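Informe de la visita institucional a la planta de Fledstead

Área de Servicios de Alimentación Colectiva
9 de abril de 2026

Objeto de la visita

La delegación del Área se desplazó a la planta de vajilla reutilizable que la empresa Pureo mantiene en Fledstead, con el fin de conocer sus procesos de moldeo, control y recuperación de material. La visita se enmarca en la preparación del nuevo pliego de suministro de menaje para los comedores escolares de Carkau, cuyo contrato vigente vence en diciembre.

Participaron en ella representantes de compras, de nutrición y de prevención de riesgos laborales. La empresa facilitó de antemano el plano del recorrido y la documentación sanitaria de sus productos.

Recepción y presentación

La jornada comenzó con una exposición sobre la historia de la planta, que trabaja en su emplazamiento actual desde hace 23 años. Durante los primeros ejercicios se fabricaron exclusivamente bandejas compartimentadas para hospitales. La producción de platos y vasos para centros educativos se incorporó más tarde y representa hoy el 49 % de las ventas.

La dirección comercial expuso también las condiciones de entrega. El plazo ordinario para pedidos de reposición es de 20 días laborables, que la empresa se compromete a reducir en los meses de apertura de curso. La delegación solicitó que dicho compromiso conste por escrito.

Nave de moldeo

El acceso a la nave se realizó por el pasillo lateral, con calzado y protección auditiva. Se observó el cambio de molde en una de las prensas, operación que se prolongó más de lo previsto y obligó a acortar la estancia en el almacén de materia prima. El personal de turno atendió las consultas sobre temperatura de trabajo y retirada de rebabas.

Llamó favorablemente la atención el orden de la zona de troquelado. En cambio, la señalización de las vías de evacuación próximas al muelle resulta escasa, extremo que se comunicó a la empresa al término del recorrido.

Muestrario y colores

En la sala de muestras se revisaron las gamas disponibles. El catálogo comprende 22 referencias, con platos llanos redondos, fuentes ovaladas y cuencos apilables. Nutrición manifestó su preferencia por los tonos claros, entre ellos el verde pálido, por facilitar la comprobación visual de la limpieza. Se recomienda pedir muestras del mismo tono en dos lotes distintos. 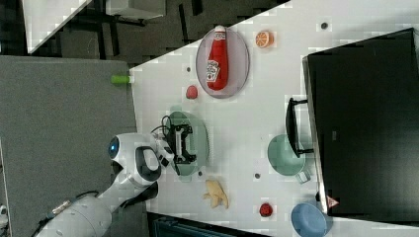 Lavado y durabilidad

Los ensayos de lavado se encargan a un laboratorio externo situado en Sarıgül. La delegación examinó los informes del último ejercicio, correctos en lo relativo a deformación, aunque incompletos en cuanto a manchas persistentes de tomate y cúrcuma. La empresa remitirá los anexos que faltan.

Conclusiones y actuaciones pendientes

La visita se valora positivamente. Antes de la redacción definitiva del pliego procede recibir los anexos del laboratorio, confirmar el plazo de reposición en periodo de apertura de curso y solicitar presupuesto separado para tapas y carros de transporte. El Área agradece a Pureo la atención dispensada.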